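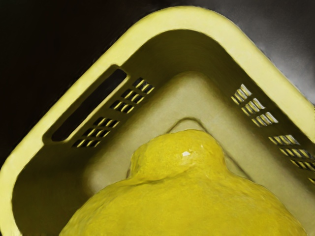

How long does it take to preserve lemons in salt?
Give them 40 days in a cool cupboard, and turn the jar whenever you walk past it.

Slide 2. Say hello, thank the Vonilden library for the room. Pass the first jar now so it gets to the back row before the tasting!

Slide 3. The salt. I use 200 grams for a big jar, coarse, no iodine. Cut each lemon almost through in quarters, pack the salt inside, press hard until the juice comes up. Top up with more juice if the fruit pokes out — this is where most first jars go wrong.

Slide 4. Tell the Fodel market story (the July one, with the split crate). Keep it under two minutes, I always run over.

Slide 5. Cooking with them. Rinse, scrape out the pulp, slice the peel thin. Wonderful in rice, even better with roast chicken, and please try it chopped into butter on hot corn. Ask who has eaten it in a stew.

Slide 6. Tasting, 15 minutes. Crackers on the left table, water on the right. Recipe sheets are by the door.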